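4.2 Clearing and setting the table

The second activity was table setting, done at Braremthorpe in July. Participants started from a plain white table and put out what they would use for a light meal at home. No order was given. We wanted to see what gets placed first and how much room it claims.

Large items went down early — trays mostly, and usually towards the far side. Small boards were left nearer the body, often at a slant, and seldom straightened afterwards. Geerts coded placement, Picard checked a subset; disagreements were mostly over what counts as 'near'. In all 931 placements were coded, 400 of them for trays and boards. The rest are in section 4.3.

Figure 8. Large brown tray parallel to the far edge of the table, small board at an angle on the nearer left part.
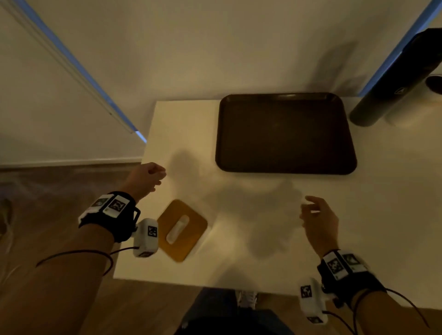 Trays behaved diferently from boards in one more respect. A tray was lined up with the table edge even when it was going to be moved again, and people corrected it by small nudges. Boards got no such care. Picard reads this as habit from shared meals, where the tray marks a common area — we are less sure, and the Darna diaries dont settle it either way.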